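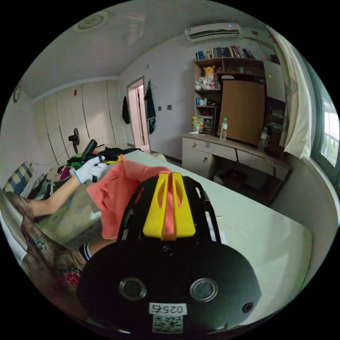

冬物の片付けをやっています。ベッドの上に服を全部出して、テーブルで畳んで、しまう先ごとに分ける。毎年同じことをしているのに毎年手順を忘れるので、今年は書きながら進めます。長くなります。

2018年3月22日、木曜。朝から始めて、昼までに終わらせるつもりです。

まず出す場所。うちはベッドの上です。床だと腰がつらいし、途中で踏みます。それに、ベッドに山があると寝るまでに必ず片付けることになる。床に積んだ年は四日そのままでした。

畳むのは白いテーブル。前はベッドの上でそのまま畳んでいましたが、マットレスが沈むので角が合いません。硬い面に置いたほうが早いです。

山は分類しないで、上から順に取ります。先に色や種類で分けようとすると、分けるだけで午前が終わります。手に取ったものを畳んで、テーブルの上で行き先別に置く。行き先は「春も着る」「しまう」「手放す」。迷ったものは椅子の背にかけておいて最後に見ます。

黒い服が多い。手に取るまで何だかわからないものばかりで、長袖だと思って広げたらズボンだった、を今日もう二回やりました。

引き出しに入れるものは立てて入れるので、畳み上がりの高さを揃えています。深さを測ったら14センチでした。13センチで畳むと上が少し空いて、取り出すときに隣が引っかからない。14ぴったりだとだめです。

薄手の布ものは扱いが面倒です。スカーフや薄いカットソーは、手の上で畳むと必ずずれる。テーブルに広げて、手のひらで中心から外に空気を抜いて、半分、また半分。それだけなんですが、急ぐとだいたい失敗します。

ピンク系の薄いものはアイロンをかけるかどうか毎年迷います。しまう前にかけても、秋に出したときには結局しわになっている。今年はかけません。

靴下。丸めてゴムのところで返すやり方を長くやっていましたが、履き口が伸びるのでやめました。重ねて三つ折りにして、立てて箱に入れます。縞の靴下は幅が微妙に違うのが混ざっていて、組み合わせるのに時間がかかります。

片方だけの靴下が今のところ三枚。いったん袋へ。5月になっても相手が出てこなければ掃除に使います。

ニットは立てません。寝かせて重ねる。立てると自重で裾が伸びます。重いものを下、軽いものを上。重ねるのは五枚まで。それ以上積むと、下のものを着なくなります。

休憩。お茶。

収納袋の話。去年まで圧縮袋を使っていましたが、今年はTrakauという近所の雑貨屋で買った不織布の袋にしました。横幅48センチ、片面が透明。圧縮はできないので量は入りませんが、中身が見えるのと、袋ごと引っぱり出せるのとで、こっちのほうが合っています。

不満は持ち手。片側にしかついていないので、奥に入れるときに向きを間違えると取れなくなります。去年の秋にやりました。持ち手は手前。自分用に書いておきます。

袋に入れる前に、ポケットを全部見ること。さっきコートからレシートと飴とヘアピンが出てきました。飴は包み紙が生地に貼りついていて、剥がすのに手間取った。

それから、しまう服は一度着ただけでも洗っておくこと。見た目がきれいでも、襟の内側は秋に黄色くなって出てきます。白いシャツを一枚それでだめにしました。洗っていないのを二枚見つけたので、洗濯機に回しました。この二枚は今日の分から外します。

手放す山について。基準は「この冬に着たか」だけにしました。高かったかどうか、まだ着られるかどうかは考えない。ただ柄物のワンピースを一着だけ例外にしています。着てはいないけれど、秋口に羽織りものの下で着る予定があるので残します。例外は一着まで。

状態のいいものはDarkoという古着屋に持っていきます。駅の反対側で、自転車で行けるところです。毛玉を取って、ボタンが全部あるか見てから持っていくと、受け取ってもらえる枚数が違います。値段はあまり期待していません。

毛玉取りは電動のを使っています。平らなところに置いて、生地を軽く張って、押しつけないで滑らせる。押すと穴があきます。脇と袖の内側だけやれば見た目はだいぶ変わるので、全体にはかけません。

ここまで来ると山がかなり低くなって、ベッドの掛け布が見えてきます。見えてくるとやる気が出ます。

残りはだいたい小物です。手袋、腹巻き、レッグウォーマー、なぜか水着。水着は夏の箱に入っていないとおかしいのに、毎年冬物から出てきます。

手袋は左右を重ねて、指先を手首側に折って一つにします。洗濯ばさみで留めていた時期もありましたが、跡がつきました。

引き出しの中の仕切りは牛乳パックを切ったものです。Stosotentの仕切りケースを買おうとして、寸法を見たら引き出しに入りませんでした。奥行きが足りない。牛乳パックは湿気でへたるので、春に取り替えます。今日の分はもう切ってあります。

ついでに防虫剤。引き出し用は服の上に置きます。下に置いていた年がありましたが、説明書きを読んだら上でした。違う種類を混ぜないことも書いてあります。袋は捨てずに、取り替える月を書いて引き出しの奥に貼っておくと、次に買うときに同じものを買えます。

椅子の背にかけておいた「迷ったもの」を見ます。六着。着てみて、鏡を見て、戻したのが四着。残りは手放すほうへ。着てみると早いです。手に持って考えているあいだは決まりません。

終わったのは13時過ぎでした。昼までという予定からは遅れましたが、去年は夕方までかかったのでよしとします。

枕カバーとシーツも外して、洗濯機の二回目に入れました。服を積んだあとのベッドは細かい繊維だらけになるので、片付けの日はシーツを洗う日と決めています。掛け布はベランダではたくだけ。

来年の自分へ。
ポケットを先に見る。
高さは13センチ。
持ち手は手前。
水着は夏の箱。

追記です。畳む高さについて聞かれたので。引き出しの深さを定規で測って、そこから1センチ引いてください。服によって厚みが変わるので、幅は揃えなくて大丈夫です。うちは高さしか見ていません。

もう一つ追記。片方だけだった靴下のうち一枚、相手が洗濯機のパッキンのところから出てきました。残り二枚は引き続き袋の中です。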